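Minness Tablecloths Asks the Table to Do Some Work

PLULTELHAM, February. Minness, the small household linens firm that has spent 8 years insisting a tablecloth is a serious object, today announced Grandness, a plaid cloth for families who sort, peel, trim and argue over food at the same table where they later eat it.

Grandness comes in blue, crossed with white and navy stripes, and in 4 sizes, two of them round. Minness describes the stripes as "a filing system." The company has noticed that people preparing a meal will put the nuts in one place and the dried fruit in another, then lose track of both by the time the greens are washed. A stripe, it believes, gives everybody a border to respect. Early testing at kitchen tables in Plultelham suggests that the border is respected for most of an afternoon.

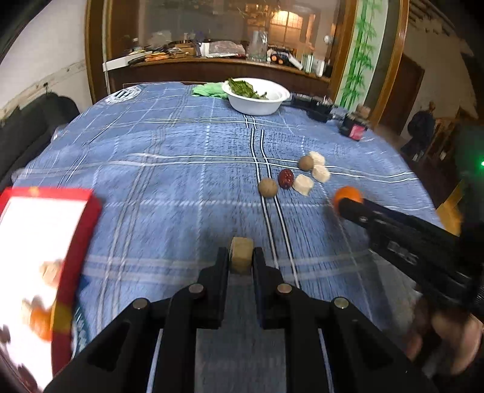
My jujubes still ended up in with the nuts, wrote one tester, who asked that her household not be identified and then sent a second note asking for another cloth. She also reported that pale food shows up nicely against the blue, and that her family now refers to the middle stripe as customs.

Minness has taken the comment seriously and has changed nothing. The stripes stay where they are. The company did revise the care label after 4 testers washed the cloth with the lid of a jam jar still folded inside it, and the label now reads "Shake first."

The cloth was developed with Pugh, the Plultelham mill that has woven for Minness from the start and that objected to the word "plaid" through most of the project. The two sides settled on it in the end. Pugh's own name for the pattern ran to nine words and would not fit on the packaging. 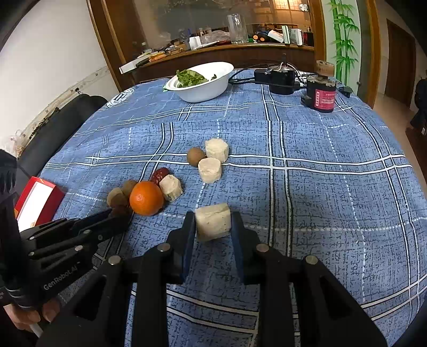
The mill's main concern was fruit. A mandarin will wander on a smooth cloth, and a longan will leave the table altogether, so Pugh gave Grandness a slightly rougher weave than the company's dinner range. Kiwifruit, according to the mill, were never a problem.

Grandness goes on sale in Plultelham at 8 a.m. on the first morning of the spring linens sale. Matching napkins are planned. Stores wishing to stock the cloth may request a fabric swatch from the Minness trade desk, which asks that swatches be returned without food on them.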